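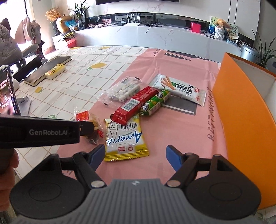
Elaine Guimarães asks that the cloths go down first and the snacks second, every time. Anything set out on a bare table has to come off again, and that is when packets get dropped or crushed.

## 4. Setting the snack table

This section covers the self-serve snack table in the Ferkstead break room. Tea and coffee are in section 5. Allow fifteen minutes, and have the table ready by 3:00 p.m.

### 4.1 What you need

- Lemon-print tablecloth (linen drawer, top)
- Pink cloth mat (same drawer, stored folded)
- One selection of packaged snacks from the Canenen carton
- Damp cloth and a dry towel
- Stock sheet and pen

The carton is marked 686 on the short side. The one marked 2104 looks the same but holds paper goods, so check the number before you cut the tape.

### 4.2 Laying the cloths

1. Wipe the table with the damp cloth and dry it with the towel.
2. Spread the lemon-print cloth with the printed side up. Pull it from the corners until it lies flat.
3. Unfold the pink mat and lay it lengthwise on top of the tablecloth. Leave part of the lemon print showing.
4. Smooth the mat by hand from the center toward the ends.

**Note:** The mat creases in storage. Light creases are fine. If a fold stands up high enough to tip a packet, turn the mat over, press the fold down with your palm, and turn it back.

**Caution:** Do not iron the mat on the table. The tabletop marks easily.

### 4.3 Putting out the snacks

1. Check the date on each package. Remove anything past its date and write it on the stock sheet.
2. Check the seals at both ends. A packet with a split seal goes in the trash, even if the food inside looks good.
3. Place the snacks together in the middle, on the mat. Keep them within reach of someone seated.
4. Put long packets down first and lay the smaller ones beside them. Edges may overlap a little.
5. Keep clear packages of powdery sweets near the outside of the group. They should not have anything on top of them.

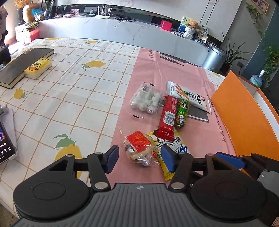 Does it matter which side faces up, Reinaldo Godoy wanted to know, if people are going to pick the packets up anyway? Front side up is preferred. Back side up is acceptable for a packet that rolls or slides when laid on its back.

6. Leave twisted wrappers closed. Do not trim the ends.

**Note:** Some labels are in Chinese only. If a guest asks about ingredients and you cannot read the label, say so and refer them to the translated sheets in the Guerra binder. Do not guess from the picture on the wrapper.

**Caution:** Treat every item as possibly containing nuts, milk, wheat, or soy until you have checked its sheet.

### 4.4 Refilling

Refill when half of the packages are gone. Bring new ones from the same carton and repeat the date and seal checks. On Wednesday the table is used twice, so refill it fully after the first group leaves.

### 4.5 Clearing

1. Return unopened packages to the carton, heaviest at the bottom.
2. Throw out opened packages and loose wrappers.
3. Shake both cloths outdoors. Powdered sugar wipes off dry; water turns it sticky.
4. Fold the mat in thirds and the tablecloth in quarters.
5. Initial the stock sheet and hang it back on the Fidgate cabinet.

For stained cloths, see section 7.2.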